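Humidity, Sachets and Flat Storage: Notes on Keeping Small Packaged Goods Through the Summer
Storage Bulletin, June

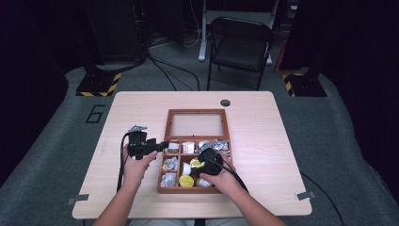

Tredstead asked whether a desiccant sachet in a closed container does anything at all after the first month, and if so, how a person is supposed to tell. The question came in after the spring bulletin, which covered shelf temperature and left moisture for later. This item deals with moisture.

The short reply is that a sachet works until it is full, and the time that takes depends on how much water gets into the container. A tight metal tin opened twice a year may keep one sachet useful for several seasons. A box with a loose lid can fill the same sachet in a week, after which it sits there as ballast.

Relative humidity and why it misleads

Most household gauges show relative humidity, the amount of water vapor in the air as a share of what the air could hold at that temperature. Warm air can hold more. If a sealed container is moved from a warm room to a cool one, the reading inside goes up with no water added. If it cools far enough, water condenses on the coldest surface, usually the lid.

This accounts for a good share of the complaints we get about basements. The container was packed upstairs in the afternoon, closed well, and carried down. The owner finds damp paper a month later and blames the seal. The seal may be fine. The water was packed with the goods.

Two changes to routine will prevent most of it. Pack in the place where the container will stay, or in a cooler one. Failing that, let the open container and its contents sit in the storage room overnight before closing the lid, provided the storage room is dry.

What holds water

Air holds very little. The contents hold a great deal more, and so does the container. Paper, cardboard, cotton and unfinished wood all take up water when the air is damp and give it back when the air dries out. Metal, glass and most hard plastics do not, to any degree that matters here.

A wooden container is therefore part of the moisture load. It also acts as a buffer, smoothing out quick changes in the room, and for some goods that is useful. It will not keep a low humidity for long. A finish on the outside slows the exchange. A finish on the outside only, with bare wood inside, can lead to a warped lid as one face moves and the other does not. Owners who refinish old boxes should coat both faces or neither.

Cardboard dividers are often forgotten. A set of dividers left in a damp garage over winter and then put into a clean tin will bring its water along. Dry the dividers first, in a warm room with moving air, for at least a day.

Choosing a sachet

Three types are in general use among our readers.

Silica gel takes up water quickly and works best at middle to high humidity. It can be dried out and used again. The indicating kind changes color as it fills, and the maker's sheet gives the colors, which are not the same for every product. Do not use loose beads near food.

Clay is cheaper and works well at room temperature. In a hot attic it can give water back. It should be kept out of any space that gets hot in the afternoon.

Two-way humidity packs hold a salt solution behind a membrane and aim for a set level, adding water or taking it up as needed. They suit goods that crack or go brittle when too dry. They should never share a container with silica gel. The two will work against each other until one of them is used up.

Sachet size is a matter of container volume, leakage and contents, in rising order of importance. The tables printed on the bag usually assume an empty, well-sealed space. For a container full of paper-wrapped goods, go up at least one size.

The Tundley trial

Last year the Tundley storage group ran a small comparison in a shared unit with no climate control. Identical lidded tins were packed with the same weight of paper and card, closed, and left on one shelf. Half had a rubber gasket and half had a plain press-fit lid. Each got a 20 gram silica sachet. A logger in each tin took a reading every hour, and the run was stopped at 900 hours.

In the press-fit tins, the inside reading met the room reading at hour 268. From that point the two lines moved together, with the tin trailing the room by part of a day. The gasketed tins were still below the room when the run ended, though they had been rising slowly throughout. The room itself peaked at 66 percent during a wet spell in the second half.

The group has asked us to point out the limits of the test. It used one size of tin, one brand of sachet and one shelf. The loggers were not calibrated against a reference before the run, only against each other. The tins were never opened, and real ones are. What it does support is the general advice that money spent on the seal goes further than money spent on the sachet.

Wrapped confectionery and similar goods

Several readers keep assortments of small wrapped items and have asked how far the wrapper can be trusted. It varies with the closure more than with the material. Plain aluminum foil is a very good barrier when flat and unbroken. A piece of foil folded by hand around an item has open folds, and vapor goes through those with little trouble. Creasing also makes pinholes in thin foil. A heat-sealed film pouch, even a thin one, will generally do better than a folded foil wrap.

Chocolate has two separate problems that are often confused. Fat bloom comes from warmth or from swings in temperature, and shows as a dull gray film or streaks. Sugar bloom comes from moisture settling on the surface, dissolving some sugar and then drying, and it feels rough or grainy to the finger. Fat bloom usually melts under a warm fingertip. Sugar bloom stays. A sachet can help with the second and does nothing for the first.

Hard candy takes up water readily and turns sticky. Gelatin-based sweets lose water and go tough. The two should not be stored together for long if the wrappers are doubtful, as each will move toward the other. Mint should be kept apart from everything. Flavor passes through most twist wraps and through a surprising number of sealed ones.

Gauges

A cheap gauge can be checked with a salt test. Put a spoonful of table salt in a bottle cap, add a few drops of water to make a thick slush, and seal the cap and gauge together in a clear bag. Leave it at steady room temperature until the next day. The gauge should read 75 percent. Note the difference, write it on a piece of tape, and stick the tape on the back of the gauge. Do not let the slush touch the sensor.

Dial gauges drift and should be checked twice a year. Digital ones drift less but give no warning when they do. Readings below 20 percent from either kind should be treated as a guess.

Drying sachets for reuse

Follow the supplier's temperature. Paper and fabric packets tolerate less heat than loose beads in a metal tray, and some plastic-fiber packets will melt. Spread them in a single layer. Weigh one packet before drying and again at intervals — when the weight stops dropping, the batch is done. Move the packets to a glass jar with a tight lid while they are still warm, and let them cool there. Packets left to cool on a counter in June will have taken up a useful part of their capacity by dinner.

Do not dry two-way packs in an oven under any conditions.

Corrections and small items

The spring bulletin gave the wrong shelf spacing for the Nekia rack. Spacing is set by the slots in the upright and cannot be adjusted between them.

The Shokri gasket strip is again available in the narrow width. The adhesive on the earlier batch let go in cold rooms, and readers who have it installed should press along the full length and look for lifted corners.

Logger files for the Tundley trial can be requested through the bulletin address. They are plain text, one file per tin, and the time column is in hours from closing.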